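Workshop tips: comparing grippers on cloth and jars
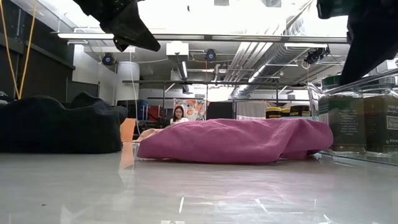
Most of these come from trying the Skavever fingers against the Odora ones on the same pair of arms. Cloth is the harder test of the two, so start there.

Crumple the cloth before every attempt. A flat, folded towel gives any gripper an edge to find, and you learn very little from it. Pick it up, drop it from elbow height and leave it how it lands.

Use more than one colour. Dark cloth on a pale table is easy for the camera to find but hard for it to read, as the folds all go to black. Pink and orange show their creases much better. If a gripper does well on pink and badly on black, look at the camera and lights before you blame the fingers.

A shiny table throws back the colour of whatever is on it. We had an arm going for an orange reflection until Farhad Dehghan put a matt sheet down. If you want to keep the shiny top, move the lamp or drop the exposure a little.

Narrow fingertips get under a fold more easily. Broad ones hold better once they are there. The Odora tips are the narrower set and missed less often on thin cotton, but they let go of a heavy towel in 4 lifts out of 40. The Skavever set dropped it twice and took longer to get hold of it in the first place.

Set the closing height on a scrap first. Come down until the tips just touch, then back off by 2 mm. Any lower and they scrape the table, and the tips wear into a slope that spoils the next comparison.

Keep jars in a clear bin with a proper rim. It stops them rolling if they get knocked, and you can still see them from the side. Wipe the glass before you begin. Greasy shoulders slip in rubber tips and you will put it down to grip force.

Grip a jar below the lid, on the body. Lids are the wrong width for most of these fingers and they turn.

Swap fingers on both arms together. Zorica Vukadinović changed only the left pair one afternoon in October and we lost the whole set of runs working out why the two sides disagreed.

Tie cables up and away from the wrist, with enough slack for a full turn. Check this again after every finger change.

Don't change the controller halfway through. We went from the Sheehan to the Ikorano after run 388 and had to keep the results in separate sheets. The Ikorano closes more gently at the end of its travel, which flatters any finger you put on it.

Write down the misses as well as the drops. A miss is usually the camera or the height. A drop is usually the fingers.

Spare tips go in the drawer under the vice, in pairs, with the worn ones marked.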